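Speaker notes: Live music and the touring performer
Opening session, main hall

Welcome delegates on behalf of the Dasska music programme. Thank Lajos Vass for the invitation and remind the hall that questions are taken at the end.

First point: support slots. Máté Illés opened for other songwriters for two seasons before his first headline date. His set was held to 34 minutes, and he was not permitted an encore. 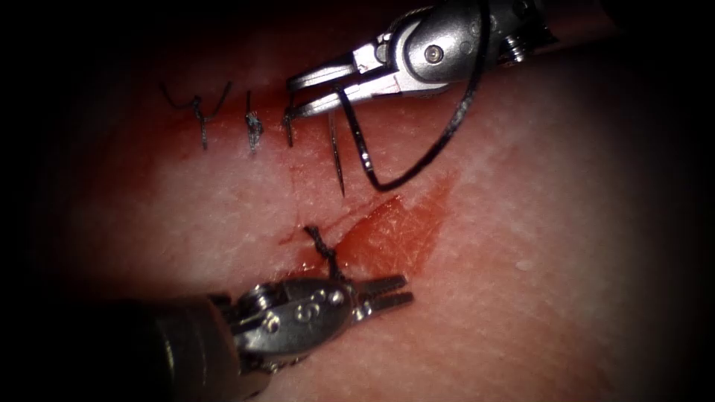
Pludalel, November

The concert series here presents solo performers in a room seating up to 40. Artists receive a fixed fee and keep all income from records sold at the door. Pause, then read the short passage from the Illés tour diary.

Second point: the programme itself. Performers are asked to submit a set list in advance and to mark any song not their own. The Bíró recital room has a piano, tuned before each concert. Guitarists should bring their own leads and stands. 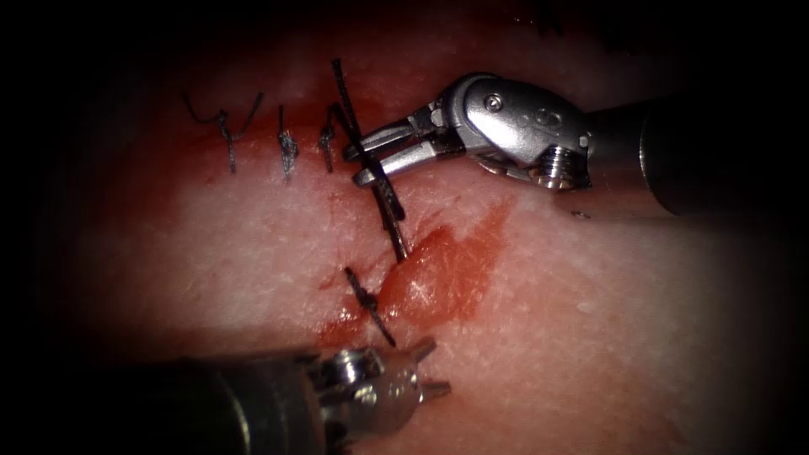 Two instruments at a sutured incision, with knots in dark thread.

Third point: recording. Botbridge will record the spring concerts, subject to the written consent of each performer. Rights in the songs remain with the writer.

Play the second verse of the Illés recording and fade before the chorus. Invite questions, and direct enquiries on fees to Lajos Vass at the registration desk.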